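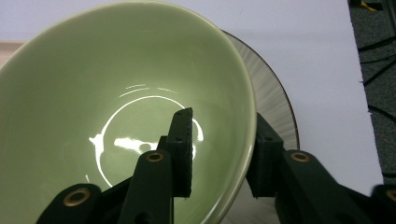
How a robot hand is looked after

Robots that pick things up need a hand. Engineers call it a gripper. Some grippers have five fingers like yours, but plenty have only two, and two is enough for a cup, a spoon or a bowl.

The gripper we are going to read about belongs to a machine called Grarari. It works at a bench in Wikbridge, where it practises clearing dishes. Tarık Aydoğan looks after it. Bohdana Chornovol writes the instructions that tell it when to open and close.

What is inside a finger?

Each finger is made of several stiff parts called links. The links are joined by pivots. A pivot is a place where two parts can turn against each other, like your knee or the middle of a pair of scissors.

Inside each pivot is a small metal ring called a bushing. When the finger moves, the plastic turns on the ring. Without the ring, plastic would rub on plastic and the hole would slowly grow bigger. Then the finger would wobble.

At the end of each finger is a flat pad. The pad is the part that touches things. To lift a bowl, one pad goes inside the rim and the other goes outside. Then the fingers squeeze.

How hard should it squeeze?

If the squeeze is too weak, the bowl slips. If it is too strong, the bowl might chip or the finger might bend. Bohdana starts with a weak squeeze and makes it a little stronger each time, until the bowl stays put. She writes the number down. A heavy bowl and a light cup have different numbers.

The morning check

Before work starts, Tarık spends 15 minutes on the gripper. The motor is switched off first. Always.

He wipes both pads with a damp cloth and lets them dry. Grease from a plate can make a pad slippery.

He holds each finger and wiggles it gently. It should bend at the pivots and nowhere else.

He looks at every ring to see that it sits flat in its hole.

Then he switches the power on, stands back, and tells the gripper to open and close. The two pads should meet in the middle. If one gets there early, he adjusts it and tries again.

When a part wears out

Grarari counts every squeeze. In March the left pad was changed after 2,995 of them. The corner had worn round, and thin rims kept sliding off it. Tarık undid the old pad, fitted a new one and did the whole morning check again from the start.

The old pad went into a box with a label on it, so that Bohdana could compare it with the next one.

Words to know

Gripper: the hand of a robot.
Link: one stiff part of a finger.
Pivot: a joint that lets two parts turn.
Bushing: a ring that lines a hole so the joint turns smoothly.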